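About Nimlow

12 shares | 4 comments

Nimlow is a site about couch co-op games, the kind where two to four people squeeze onto one sofa and shout at the same TV. We review them, write guides for them, and keep a big searchable list of which games really let you play together in the same room (and which ones only say they do on the box).

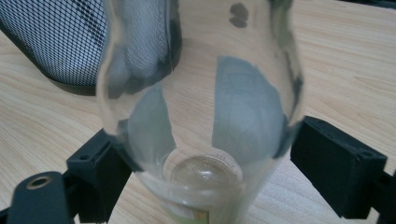
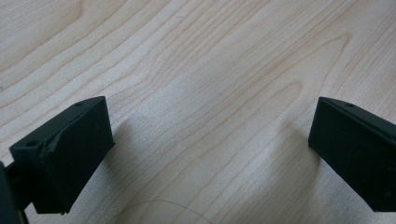
What makes a game count as couch co-op on Nimlow?

Everybody has to be able to play on one screen, from one console or computer, with no second copy of the game and no internet connection once it's installed. Split screen is fine and so is a shared camera. If player two can only join after three hours of solo tutorial, we still list it, but we put a warning right at the top of the page, because we've all sat through that evening!

How we got going

The site was started by Seija Huttunen, who wanted to find something to play with her brother over a long, snowy February and spent more time on store pages than she did playing. The tags were a mess. A game marked "local multiplayer" could mean a full campaign for four or one sad little minigame tucked away in a menu. So she began a list of her own, tested every game on it, and put it online with a bright orange background that we still get teased about.

That first list had 80 games. People wrote in right away, mostly to tell Seija what she'd missed, and a lot of those people now write for us.

What you'll find here

Reviews come first. Every game gets played by at least 2 people in the same room, all the way to the credits if it has credits, and both of them write up what they thought. Sometimes they disagree a lot. Our review of Brurby is the famous one: one half says it's the best puzzle platformer for pairs in years, and the other half is mostly about the ice level. We ran both halves as they were, and we still love rereading it.

Then there are the guides. Haruna has the biggest section by far (the crafting tree is enormous, and sharing one backpack between two players takes some getting used to), and we update it after every patch. The boss pages are split by player count, as the second phase changes completely once a third player joins in.

And there's Wavero, our controller checker. You tell it what pads you've got in the drawer and it tells you which of the games on our list they'll work with, up to 100 results at a time. It began as a spreadsheet and it's still a bit plain to look at, but it's the page we hear about most and we're really fond of it.

How we handle scores

We don't use numbers. Each review ends with a short note on who we'd play the game with: a kid who's new to controllers, a friend who plays everything, a partner who'd like to stop after half an hour. Readers told us that helped them more than a score out of ten ever did.

We buy most of our games ourselves. When a studio sends us a code, it says so in the first line of the review, and the studio doesn't see the text before you do.

Write to us

Found a game we should be playing? Did a patch quietly take out the split screen mode in something we recommended? Please tell us, we love that kind of mail. Use the contact form or leave a comment under any review. Seija reads all of it, usually with a controller still in her lap.

Page last updated Sunday, September 26, 2021

Share this page | 4 comments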